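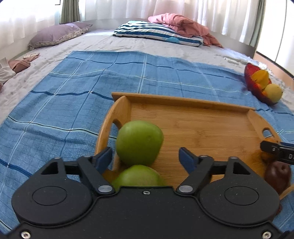
Jingyi Fang wrote in to say that fruit keeps no better on a tray than in the plastic bag it came home in, and that anyone who buys a bamboo tray for that purpose has been sold something. I half agree. I have been sold a lot of things, and trays are on the list.

This page is part of my running gallery on fruit trays and bowls, which I started in June after reading one too many claims about "breathable" serving ware. Kirnametti, a shop I otherwise like, told me their bamboo tray would "let fruit rest naturally." I asked what fruit does when it rests unnaturally and got no answer. Kalleck's catalog promises much the same thing for more money. Neither of them says how long the fruit lasts compared with fruit left on a plate, and that is the only thing I wanted to know.

What I will grant the bamboo tray is the handles. The cutouts in the curved ends are big enough to be useful, and a raised rim along the side means a round fruit has something to stop against. Put a big green one up at the end by the handle, as above, and you still have most of the base free. Whether you need a tray that long is another question. Ruoxi Ren says she fills hers every week. I would like to see that household's grocery bill.

The grain is nice. I'll leave it at that, having read enough product copy about grain.
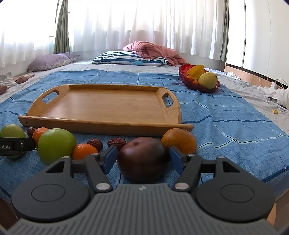 Sorting before arranging is the one piece of advice from the Voicu booklet that I have kept. The rest of it (odd numbers, warm colors at the front, something tall in the middle) reads like it was written for flowers. But putting everything out on a cloth first does help, and you find out fast what goes with what. With the plum, the green apples, the little tangerines and the dried jujubes all out on the blue check and the tray still empty, I can tell you the jujubes are going to be trouble. They are too small for a tray that size and will end up under something. They want a dish of their own.

The red glass bowl is the better buy, if you are only getting one. A mango and a star fruit sit in it with kumquats at the front, and it looks like a decision somebody made. Star fruit is mostly for looking at in my opinion – I have never had one that tasted of much – so it may as well go where people will see it.

Fomomeo sells a set with a bowl and 2 trays. I don't see the case for the second tray. If someone has used both at once for something other than a party, write in and tell me what was on them.

Next up are the wire baskets, which leave marks on pears no matter what the label says.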